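Bravura washroom cleaning package

Planning and ordering notes for facilities teams. Prices valid from Jan 27, 2021.

Bravura is sold as a complete package for washbasins and vanity tops: the humanoid robot, the Skoryk gripper set, a starter pack of cloths and the Plodura service plan. It is leased by the month or bought outright. Most first-time buyers lease for a term, then decide.

Before you ask for a quote, measure the room. The robot works standing beside the basin, and small bathrooms need checking on site. Our planner, Uliana Lysenko, does the survey and marks up your floor plan.

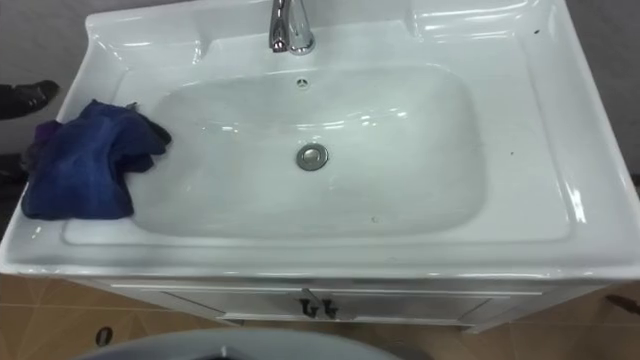
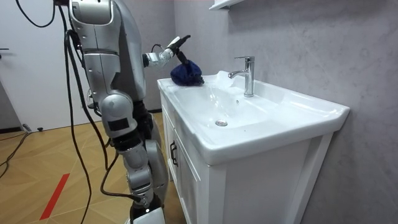
Basin work with a blue cloth.

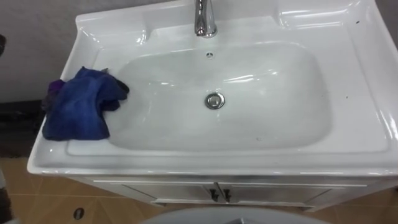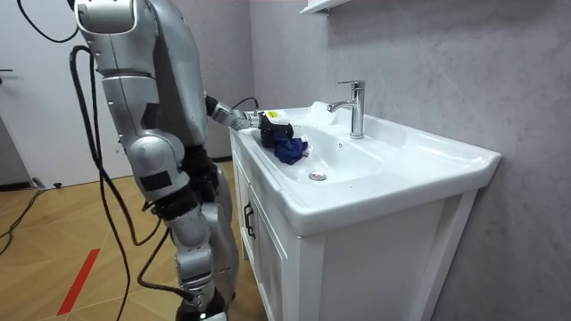

What to budget for

Site survey: 221 euros, taken off the first invoice if you order.
Cloths: sold in packs of 100. Allow one pack per room for each quarter.
Gripper finger pads: a wear part. Order code Skoryk 30.
Training: one day for two members of staff, included in the lease.
Service: Plodura covers parts and call-outs. The first inspection falls due after 2,000 working hours.

Cable runs and floor marking are priced separately – please tell us early if your floors can't take tape.

Delivery is handled by Corkura. Orders for summer installation should reach us before July, as survey dates fill up. A second robot on the same site doesn't need a second survey if the rooms share a layout.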